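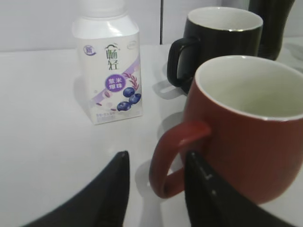

Wrist cam view. Red mug, black mug, blueberry and purple rice yogurt drink, two fingers.

So the arm has fingers now. Regular readers (hi, both of you) will remember that in May it had a thing I kept calling a hand and everyone else at the Mullbridge workshop kept calling "that clamp." The clamp is retired. It lives in the scrap bin under the drill press and I visit it when I need humbling.

The new fingers are printed, black, and pointy at the tips. I went through 3 versions. Version one was too thick to get inside a mug handle, a fact I could have learned with a ruler. Version two fit beautifully and had all the grip of a buttered spoon. Version three is version two with a texture on it, and I'm calling it finished so I can stop smelling hot plastic.

The camera sits back at the wrist and looks out between the fingers, so whatever I'm reaching for, a good chunk of the picture is big blurry finger. I moved the bracket twice to fix this. Then I read the manual for the Festonex controller, all 44 pages of it, and found a paragraph saying the fingers ought to be in view so you can tell where they are relative to the cup. Fine. I've moved it back. The bracket now has more holes in it than bracket.

As for the props: a handle is a mean thing to ask a robot to find. It's a loop, it casts a loopy shadow right next to itself, and on a white table my software has strong feelings about shadows. For one whole evening it was convinced the shadow was the mug and went after it with real commitment. The tabletop has a scratch now. I've been told it was there before. I'm choosing to believe that.

The bottle is there as the easy one. Squarish, stands up straight, no handle, no tricks.

The software is Trandusier, which I picked because it was free and had a nice logo. My settings file is up to 1,973 lines and I wrote maybe a fifth of them on purpose. If anyone has gotten the Modise motor driver to talk to it without the elbow twitching at startup, please leave a comment. I've swapped the cable, I've swapped the power supply, and I've tried speaking to it in a calm voice.

Next up is the wiring at the shoulder, which is currently held on with tape and a hair tie.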